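Care of bamboo and wood tabletops

The round tables in the Eskildsen room went back into use on 14/07/2025 after refinishing. The previous oil coat, applied in March, had worn through at the edges, and mug rings had started to hold after wiping.

The old finish was sanded off with 120 grit and then 180, always along the grain. Two thin coats of hardwax oil followed, 24 hours apart. Total oil used was 371 ml for 6 tops — almost nothing was left in the can. One top in the Dratach corner still has a dull patch and will get a third coat.

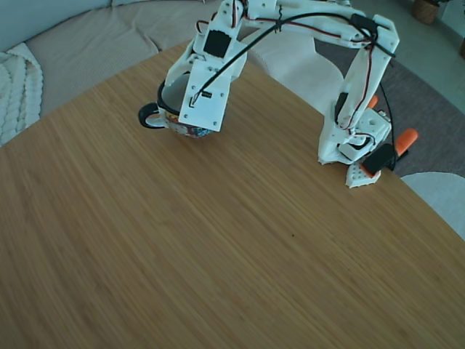

A-yeong Ji writes that the finish matters less than the mug, and that most of her rings at home came from cups with an unglazed foot. She rubs the foot on 400 grit wet paper until it stops catching on a cloth, then rinses and dries it before use. She asks whether felt pads would do the same job.

Felt holds water against the oil and should stay off these tops. Cork is acceptable if lifted and dried daily. Wipe spills along the grain with a damp cloth, then a dry one. Spray cleaners with ammonia or bleach will strip the coat. Coasters are in the Idum cabinet, second drawer, and go back there at the end of the day.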